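Before We Cheer for Another Superintendent Search

The Pidusmont school board is looking for a superintendent again, and again we are told this will be a national search. I have lived in this district for 27 years and have yet to see what the nation has to offer us that the building down the hall did not.

Let me say where I stand. I have nothing against people from elsewhere. I moved here myself. What I doubt is the process, which costs real money and mostly buys us a brochure. The last search firm held listening sessions in the middle school library, handed out sticky notes, and came back with a "leadership profile" saying that parents wanted a good communicator who cared about kids. We paid for that.

Then came the hire, who lasted 2 years. Then the interim. Then the reorganization the interim had been asked not to do and did anyway, which is why the reading coaches at Salem Elementary now report to an office nobody at Salem had heard of.

Houda Amrani, who taught my son seventh grade science and has no patience for this kind of thing, told me she stopped learning the names of the initiatives. She keeps the binders on a low shelf and uses one to prop the window. I would like the board to think about that window before it signs anything.

The case for searching wide is that a district can get stale. Fair enough. Taha Farouk made that argument well at the April meeting, and some of the 200 people in the gym clapped for him. But he was talking about fresh ideas, and I don't see why those need a moving allowance. Teachers here have been asking for the same 4 things for as long as I have been going to meetings: smaller reading groups, a real substitute pool, planning time that stays planning time, and heat in the Drasden annex. A new face will need a year to find out what any principal in town could write on an index card.

I am also told the candidates will be "forward-looking," and the draft posting mentions technology five times and attendance once. I'm wary of that. The high school's career wing has had plenty of attention lately, and I'm glad the students there have things to work on. It still has one counselor for juniors and seniors both. Ask Sherif Ouali how long his daughter waited to get her transcript looked at.

So post the job here first. Interview our own people in public, with questions from parents, and if they fall short, say so and go looking. I doubt they will.

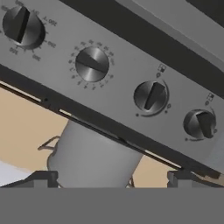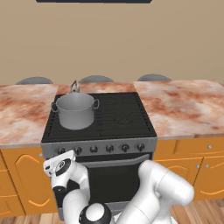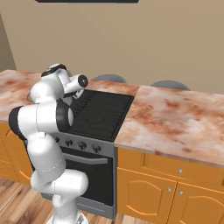 Computer-rendered kitchen views, with the robotic arm over the stovetop in the last.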